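Hopkin open day: come and have a go with the grippers this October

For immediate release

Hi all, Nadja Nägeli here from Clornis. I usually leave the press releases to someone with better grammar, but I've been looking forward to this one for months so I've pinched the keyboard!

We're opening up our Hopkin workshop for an afternoon in October, and you're invited. Doors open at 2 pm, entry is free, and kids are welcome as long as they bring a grown-up. We have room for 404 visitors across the afternoon, so please book a spot through our website before you make the trip.

What will you see? Mostly housework, to be fair. Our team works on getting robots to handle ordinary things in ordinary homes, and the way we teach them is by doing the job ourselves with a hand-held gripper (two fingers, no motors to be scared of) while everything gets recorded. Our kitchenware collection, which we've named Zastier, has just reached 2,576 recordings, and I'm a bit proud of that.

You'll get a turn as well. Each go lasts 10 minutes, and one of us will be beside you the whole time. Plates are my favourite. A mug gives you a handle to aim for, but a plate has a thin rim and a slippery face, and you have to work out where to put each finger before you commit. I've been at it for ages and I still change my mind halfway.
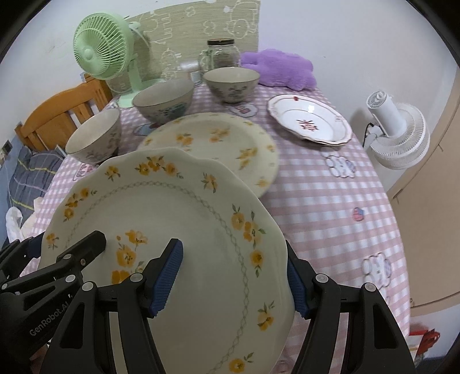 Leopold Wallner reckons plates are the best teacher of the lot, and that anyone who has washed up at their nan's place already knows most of what the robot needs to learn. He'd also like it known that bowls are harder than they look, and he's happy to argue the point with any visitor who fancies it.

There'll be tea, coffee and a sausage sizzle out the back, with a short talk at 4 pm for those who want the technical side. Parking is limited, so catch the bus if you can. Media are welcome from 1 pm. Just ask for me at the front desk.

Contact: Nadja Nägeli, Clornis, Hopkin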